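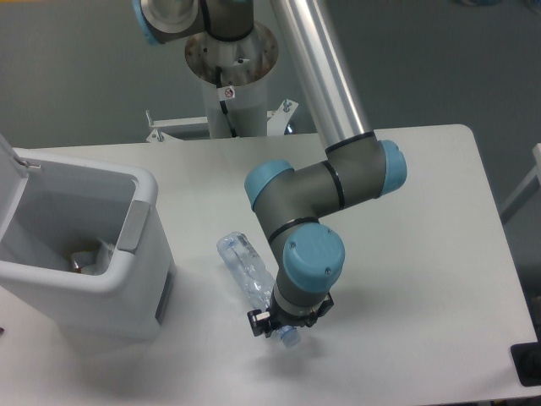

## 4. The sorting cell at Cullelthorpe

The cell was put together in the shared workshop at Cullelthorpe between July and the end of the year. Its one task is to clear light plastic waste from a table into a bin. We wanted to know how far a small group could get with a second-hand arm, a bought gripper and evenings only.

The arm stands on a white pedestal behind the table, and the bin is kept to the left with its lid open. Bottles are picked across the body. 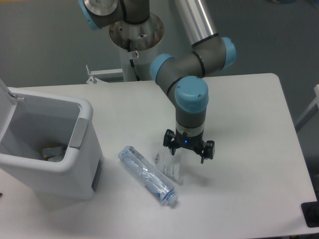 Crushed bottles gave us more trouble than whole ones. The Wi planner takes the long axis of the object from its outline, and a flattened bottle can give two answers of nearly equal weight. Hrvoje Georgiou added a rule that favours the cap end where a cap is found. With this in place, 23 test picks were run and two were missed.

### 4.1 Release over the bin
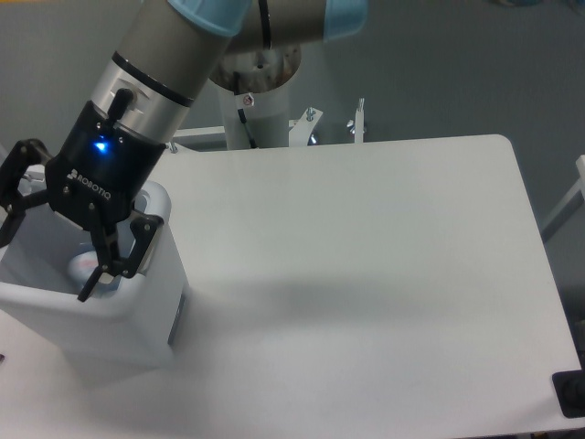 *Section by Ermira Popescu and Kauko Partanen, Stestmont*

The release point was first set above the rim. Light items then drifted, so we lowered it until the fingertips pass inside the mouth of the bin. The approach is slower by eight seconds. We kept it, as the bin has not been knocked since.

### 4.2 Thin film

Labels and small bags remain the weak part of the build. The grip force cannot be set low enough to feel them, and the Cuvska depth filter often removes them as noise.
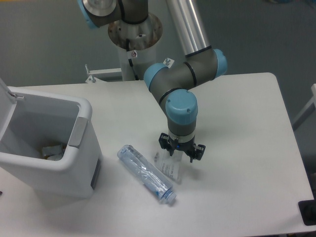
**Figure 1.** Gripper open above a small labelled bag, with a crushed bottle to its left.

For these items we now skip the depth filter and close the fingers at a fixed height above the table. Zlatko Karagiannis is working on softer finger pads.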